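From: Emomo list member
To: mivik-users
Date: 09/10/2018
Subject: Re: [mivik-users] Index rebuild slow after moving to the new table layout

On the rebuild times reported in the last digest:

> We moved our parts catalogue from Prelico to Mivik and the full
> index rebuild now takes far longer than the old import did. The
> catalogue has 3,783 records. Memory use is flat, the disk is mostly
> idle and one core sits at 100% for the whole run. Batch size is set
> to 2,000. Is there a setting we have missed, or is this expected
> with the new layout? Searches are fine once the rebuild is done.

It is not expected for a catalogue of that size. One core at full load with an idle disk points to the text splitter and not to storage, so changing the batch size will make very little difference. I would put it back to the default before testing anything else, so that your timings can be compared with other people's.

The usual cause after a Prelico export is the notes field. Prelico writes the whole revision history of a record into notes, one revision after another, separated by a form feed. The old import stopped reading at the first form feed. Mivik does not, and passes the full field to the splitter. In our own export 146 records had a notes field longer than all their other fields put together, and those records took up most of the rebuild.

To check whether you have the same problem, turn on per-record timing:

index.timing = record
index.timing.floor = 50

The floor is in milliseconds. Anything slower is written to the rebuild log with its record key and the name of the slowest field. If the same field name comes up on nearly every line, you have found it. 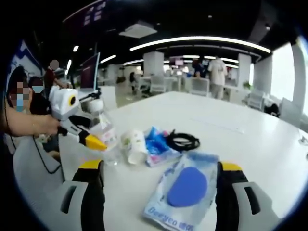 If it is notes, there are two ways round it. The first is to cut the field at the form feed when importing:

import.field.notes.stop = 0x0C

This needs a fresh import, and the older revisions will not be in Mivik at all. The second is to leave the data alone and keep the field out of the index:

index.exclude = notes

With the second, notes are still stored and shown on the record page but cannot be searched. We use the first on the public catalogue and the second on the stores catalogue, where people do want to read the old revisions.

Two further points. The stop character has to be given in hex. Writing \f is accepted without a warning and then treated as a backslash followed by the letter f, so any note containing a Windows path with a folder starting with f gets cut short at that point. Also, import.field settings are read only at start-up. Reloading the configuration from the admin page has no effect on them.

On the Rusnák patch, which was mentioned further down the thread: it replaces the splitter with one that works in chunks, and it does help. Our rebuild went from around 40 minutes to 3. However, it changes how hyphenated part numbers are split. With the stock splitter "BX-110-L" is indexed both whole and in pieces. With the patch it is indexed in pieces only, so an exact search on the full number returns every record that has the pieces in any order. For prose this hardly matters. For a parts catalogue I would leave it alone until that is sorted out. I have not tried the later version of the patch posted in November last year, which is said to keep the whole form as well.

If the timing log shows something other than notes, please post ten or so lines of it, together with your index section and the output of mivik --build-info. The character set on the export matters too. Prelico defaults to Latin-2 on some installs, and a wrong guess there sends every accented word down the slow path.

-- 
Emomo, catalogue systems
To leave this list, send a blank message with the subject "unsubscribe".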